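The Karpenko Mysteries: Season Two, DVD Box Set (Kusia Home Video)
Item 2000. In stock. 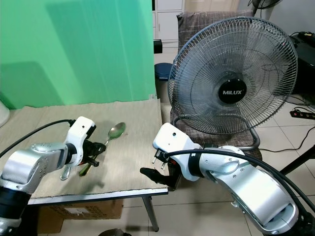
Stainless-steel spoon on a beige woven mat.

All 10 episodes of the second season, complete and uncut, on four discs. Karpenko has left the city police and taken a desk at a small law office in the harbor town of Vendness, where most of the work is wills and boundary disputes. Then a client is found dead in the ferry waiting room, and the only witness changes her story twice before the trial.

The season runs as one long case with smaller ones along the way. Episode 7, "The Noslow Letter," is the double-length courtroom episode that was trimmed for reruns. It is presented here at its original running time — the missing cross-examination is back in.

Picture: color, full screen as first broadcast
Sound: mono
Subtitles: English
Region: 1
Extras: episode guide booklet, original trailers, one deleted scene (disc four)

Discs come in a slim plastic case inside a cardboard sleeve. This pressing is limited to 1000 copies and is not numbered. Season One is sold separately. You can follow the main case without it, but the partner's return in episode 4 will mean less.

Orders placed before noon ship the same day. Sealed sets can be returned within 10 days of delivery. Opened sets can be exchanged for the same title if a disc is faulty.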